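Section 5: Setting up your first walk

Welcome to the fun part! By now your Stusport step counter is charged and paired with your phone, so let's get a route into it. Set aside a few minutes, grab a cuppa and work through the steps in order.

Before you start

Make sure the Nurnum app is open and location is switched on. If the app asks for a region, pick the one you live in – you can add others later.

5.1 Create a route

1. Press and hold the side button until the display lights up.
2. In the app, tap Routes, then New.
3. Drag the start pin to your front gate, or wherever you like to set off from.
4. Tap each corner where you plan to turn. The line will snap to the nearest footpath.
5. Type a name. Short ones are best, as the display cuts off anything longer than 38 characters.
6. Tap Send to counter and wait for two buzzes.

Note: The counter holds up to 51 routes. When it's full, the oldest one is replaced, so star your favourites to keep them safe.

Caution: Don't press the side button while a route is being sent. If you do, delete the half-saved route and send it again.

5.2 Set your stride

1. Find a flat, straight stretch of footpath and stand still.
2. Choose Stride, then Measure.
3. Walk at your normal pace until the counter buzzes. Don't march – just stroll the way you would to the shops!
4. Check the number and tap Save.

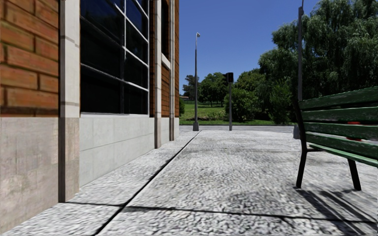

Do I need to measure my stride again for running?
Running has its own stride setting. Choose Stride, then Run, and repeat the steps at your usual jogging pace.

5.3 Share a route

Got a beauty? Tap Share and it joins the Clarkusow walking library, where there are already over 553 routes to try. Milagros Ledesma's Mathebula loop is a lovely one to start with, with gentle hills and plenty of colour in October.

Note: Shared routes start at your first pin. Move it down the street before sharing if you'd like to keep your address private.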